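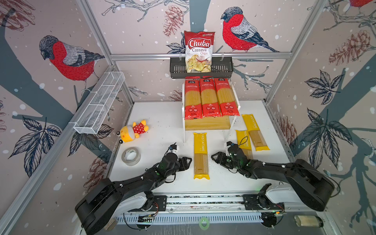
Bimanual cell, Prultley open day. Pasta restocking task, both grippers at the middle pack.

dstoj_22
Posted 19 February 2018
Went to the Prultley open day with two people from Potstead. The demo cell was three yellow spaghetti packs on the table and a riser at the back with the red ones already standing. Parallel grippers, wrist camera on each arm. Operator quoted 2,000 recorded runs for this task.

shelfwright
Did they say why two arms? One arm and a fixed stop would stand a pack up.

dstoj_22
Asked that. Shen, who ran the cell, said the second arm is for regrasping when the pack lands at an angle. The two on the right were diagonal, so fair enough.

Trunirau
Disagree. A regrasp costs cycle time on every pick. Angle the first approach and you skip it. And dry spaghetti in film is close to rigid, so it's an easy case. Show me a bag of chips.

dstoj_22
There was a bag of cassava chips in the wire basket on the rail. I didn't see it picked.

shelfwright
Bullfinch wallpaper on three walls is a harder background than most demos use. I'd give them credit for that.

Trunirau
Only if they change it between runs — otherwise it's one more constant.

dstoj_22
Will ask. Next open day is in December.
Damir Stojanović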